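# Le carnet de Régis

Bon, autant vous le dire tout de suite : je n'ai jamais aimé les mots croisés. C'est Régis Masson qui m'y a mis, dans le train de nuit, un soir de mars où la clim était en panne et où j'avais fini mon roman avant même Dijon.
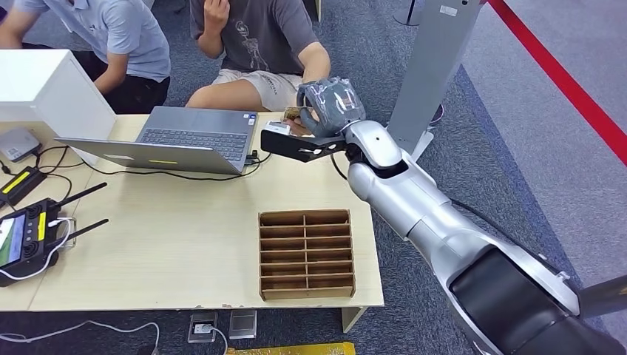
Il avait un carnet à spirale, Régis, avec des grilles qu'il fabriquait lui-même, et il m'en a tendu une sans me demander mon avis. « Sept lettres, ville imaginaire. » Comment voulez-vous trouver ça ? J'ai râlé, j'ai mâchonné le crayon, j'ai proposé n'importe quoi – il riait tellement que la dame d'en face a changé de compartiment !

À la frontière, on s'est endormis tous les deux. Au réveil, plus de Régis. Le carnet, lui, était posé sur mon sac, ouvert à la grille 536, avec un mot : « Pour Gwenaël Deschamps, bâtiment 4, s'il vous plaît. »

Je ne connaissais aucun Gwenaël. Et le bâtiment 4 de quoi, de quelle rue ? J'ai quand même gardé le carnet (on ne jette pas ces choses-là), et j'ai commencé à remplir les cases le soir, en mangeant mes nouilles. Au bout de trois semaines, la première colonne m'a donné un nom de rue. La mienne.

Alors j'ai mis mes chaussures, j'ai traversé la cour et j'ai sonné en face.

– Ah, enfin, m'a dit le type en ouvrant. Vous avez trouvé le douze vertical ?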